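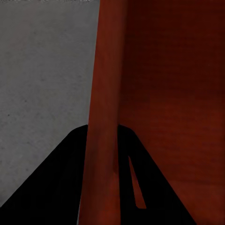
Collecting Simulated Grasp Demonstrations: Wrist-View Procedure

Scope

This page sets out the procedure for recording demonstrations of grasping tasks in simulation, using the Skaltari environment and the Nerine recording tool. It applies to all operators who contribute episodes to the shared training set. Operators working with physical arms should follow the separate bench procedure, although the naming and review rules below are the same for both.

Before You Begin

You will need an operator account, a workstation with Skaltari installed, and a hand controller that has been paired and calibrated. Confirm that the task sheet assigned to you lists the object, the starting pose range and the number of episodes required. A standard task sheet calls for 108 accepted episodes. Rejected episodes do not count toward this total.

Close other programs that use the graphics card. Dropped frames during recording are the most common cause of rejection at review, and they cannot be repaired afterward.

Step 1. Load the task

Open Skaltari and select the task by its sheet number. Wait until the wrist view and the overview window have both finished loading. Check that the object named on the sheet is the one in the workspace. If the colors or the surface differ from those in the sheet, continue – appearance is varied on purpose between sessions. If the shape differs, stop and report the sheet number.

Step 2. Start the recorder

Open Nerine and choose "New session." Enter your operator code and the sheet number. Set the capture rate to 15 frames per second. The recorder stores the wrist view, the joint positions, the finger opening and the controller input on a single clock. Do not change the capture rate partway through a session. If it was set incorrectly, end the session and open a new one.

Step 3. Approach the object

Begin with the fingers fully open. Move toward the object at a steady pace and keep it between the fingers in the wrist view during the last part of the approach. For rods, handles and other long objects, turn the wrist until the object runs lengthwise between the two fingers, with a fingertip on each side. A slight lean is acceptable. A rod that crosses the view at a steep angle should be corrected before closing.

Make corrections in the open, where the model can learn from them. An episode in which the operator drifts to one side, notices and recovers is valuable and should be kept. Do not restart merely to obtain a smoother path.

Step 4. Close and hold

Close the fingers with one continuous motion. When the contact indicator turns on, hold still for 2 seconds. Do not squeeze further during this period. The hold gives the labeling step a clear boundary between grasping and moving.

Where a flat panel or other surface lies close to the object, take care that neither finger touches it. The wrist view alone can mislead on this point, as an object and a surface of similar color may be hard to tell apart. Check the overview window before closing.

Step 5. Complete the motion and end the episode

Carry out the motion given on the task sheet, then release the controller trigger. Press "Accept" if the task was completed, "Failed" if the object slipped or was missed, or "Discard" if the recording itself was faulty. Failed episodes are retained in a separate folder and are used to train the success classifier. They should never be discarded simply for having failed.

Step 6. Vary the start

Skaltari resets the object at random within the permitted range, but it does not move the arm. Change the arm's starting position yourself after every 9 episodes. Include starts from the left, the right and above. A set recorded from one position will pass the automatic checks and still produce a model that works from that position only.

Submitting the Session

Choose "Close session" in Nerine and allow the upload to Onsri storage to finish before logging out. The folder name is created automatically and must not be edited. Billex then runs the automatic checks, which cover frame timing, missing joint data and the length of the hold. Results normally appear by 7:00 the next morning.

Episodes marked "Review" need a second operator. The reviewer watches the wrist view at normal speed, confirms the outcome label and enters a short note if the label is changed. Operators may not review their own sessions.

Common Problems

Contact indicator flickers: The fingers are meeting the object unevenly. Open fully, center the object and close again within the same episode.

Wrist view freezes: Discard the episode and reload the task. The session can stay open.

Upload stops before completion: Leave Nerine running and choose "Resume." Do not copy the files by hand.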